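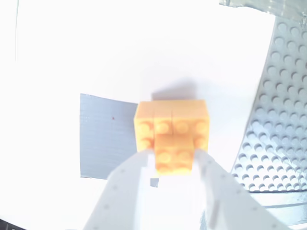 Griltell commented that a gripper which lets go without a command should be treated as a safety matter first and a software matter second, and that the arm should stay out of service until the fault can be produced on demand.

Search the help pages Go

Follower arm loses torque during brick handling, then returns suddenly

Grosham Workshop

Our workshop operates a two-arm table on which toy bricks are picked up and moved within a walled area on a baseplate. The arms are 3D-printed and driven by serial bus servos. We request advice on a fault that has now occurred in three separate sessions and that we have not been able to clear.

After 20 minutes of normal work, the follower arm stops answering. The fingers go slack, and anything held between them falls. The control program reports a read timeout on the wrist and gripper servos only; the shoulder and elbow continue to report their positions. If the operator does nothing, the wrist comes back and travels to the last commanded position at full speed. On one occasion this took place while a member of staff was reaching in to recover a brick. The person's hand was struck. There was no injury, but the event has been entered in our safety record, and the table may not be used with the power on until a cause is found.

We have already replaced the power supply and the USB cable. We have also lowered the speed limit in software, which had no effect on the return movement.

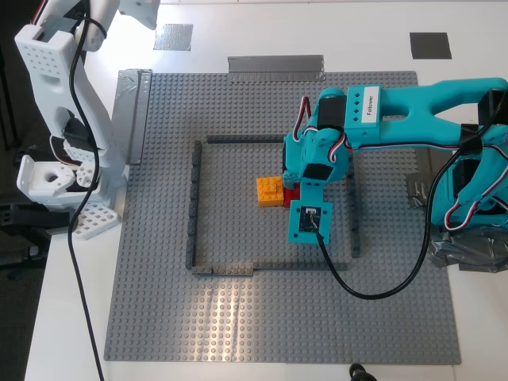 The wrist joint is our first suspicion, as the failure appears more often when the arm is extended than when it is folded. The servo supplier has advised us that heat is the more likely cause, but the temperature reading on the gripper servo was 40 degrees at the last failure, well below the shutdown limit. We would also ask readers to consider the wiring. The long black cable from the small circuit board at the gripper end runs in a wide loop across the baseplate before it goes back up behind the arm, and the red, white, and black servo wires stand out from the joint near the wrist. We do not know whether either of these is acceptable practice.

Our questions are as follows. Is a loss of contact limited to the last two servos in the chain more consistent with wiring or with heat? And how is the arm to be prevented from moving at full speed when contact returns?

Print this page E-mail this page

Bakalis Technical Services

The pattern described is consistent with wiring. On a serial bus the servos are connected one after another, and a poor contact between the elbow and the wrist will remove everything beyond it while the joints before it continue to report. An overheated servo would normally return an error code before it released.

We recommend the following checks, with the power disconnected unless stated.

Unplug and inspect the connector on each side of the wrist servo. Look for a pin that has been pushed back into its housing. Replace the lead even if it appears sound.

Move the wrist by hand through its whole range and watch the wires. They should have some slack at both limits, but they should not be able to catch on a brick or on the other arm. A cable that lies in the work area should be raised and tied along the arm, leaving a free loop at each joint.

With the power on and all persons clear of the table, hold the arm extended under load and record the bus voltage at the gripper end. A drop that appears only in this position suggests a damaged conductor.

As to the return movement, a speed limit in the control program offers no protection if the servo restarts with its own default settings. After any timeout longer than 400 milliseconds, the program should switch off torque on the whole arm, read the present position of every joint, write those positions back as the new targets, and wait for the operator to confirm. Your program appears to keep the old target in memory — that is the part we would correct before anything else. A physical stop switch that cuts servo power should also be within reach of the operator.

Skirkus

We had the same timeout and lowered the baud rate. It went away. We did not look into the reason.

Grosham Workshop

The lead between the elbow and the wrist had a pin that was not fully seated. It has been replaced, and the gripper cable will be tied up along the arm. The restart procedure has been rewritten as Bakalis proposed. We have left the baud rate unchanged so as not to hide a second fault. The arm has since completed nine sessions with the work area kept clear of persons, and no timeout was recorded. A stop switch is on order, and staff are not permitted to reach into the walled area with the power on until it has been fitted.

Print this page E-mail this page

Last updated 1 July 2022

Contact the help desk | Copyright, all posts remain the property of their authors | Back to top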